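Moving the spare room around

April 7, 2019

We moved to Drustport in October and I have only now finished unpacking. The last box was mostly paperwork from the old apartment, including a phone bill from 2000 and the manual for a fridge we left behind. I kept neither.

The spare room was the holdup. It was supposed to be a guest room, then an office, then for most of the winter it was where things went when we didn't want to look at them. Last month I measured it properly and found that the desk fits under the window if the bed goes along the inside wall. That leaves 85 centimeters to walk through, enough for me and a laundry basket.

I bought the desk used from Hayat, the secondhand place down by the ferry. They deliver on the same day if you live on this side of the river. It took two of us to get it up the stairs, and we had to take the legs off on the landing.
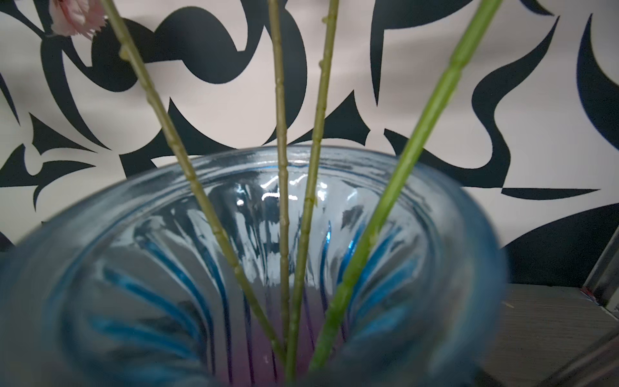

Painting took longer than I planned. The old color was a dark mustard and it needed three coats to cover. I used an off-white from Wultia, the flat kind, and I would go with eggshell next time – the flat one marks if you so much as lean a chair on it. The trim is still the old cream. I may get to it this summer.

What's left is a lamp, a curtain rod and somewhere to put the printer. For now the printer is on the floor.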